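Salleline apresenta a Komari, mão robótica de cinco dedos para manipulação em bancada

29 de abril de 2019 -- A Salleline anuncia a abertura das encomendas da Komari, mão robótica antropomórfica destinada a laboratórios, universidades e integradores. O equipamento é fornecido em pares, esquerda e direita, com suporte para montagem em braços de terceiros.
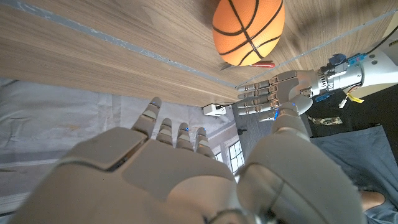 Comunicado de imprensa n.º 7 | Página 3

Os dedos são articulados em segmentos e dispõem de indicadores luminosos azuis. O conjunto de avaliação inclui objetos de uso corrente, entre os quais uma pequena bola de basquetebol e uma escova de cabo vermelho, com os quais as equipas podem ensaiar diferentes tipos de preensão.

"Os nossos clientes pediam uma mão que pudesse ser instalada sem alterar a bancada existente", afirma Ravinder Wong, diretor de produto da Salleline. Na preensão de objetos esféricos, os dedos sustentam a peça por baixo e o polegar fecha lateralmente. 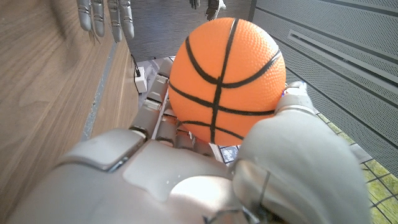

O mesmo programa de controlo permite guardar cada posição e repeti-la com a outra mão. A distribuição ficará a cargo da Shevchuk, que recebe encomendas desde fevereiro em regime de reserva -- as primeiras 10 unidades destinam-se ao centro de ensaios Grandurdale.

Contacto para a imprensa: Ezekiel Whitfield, Gabinete de Comunicação da Salleline, extensão 186.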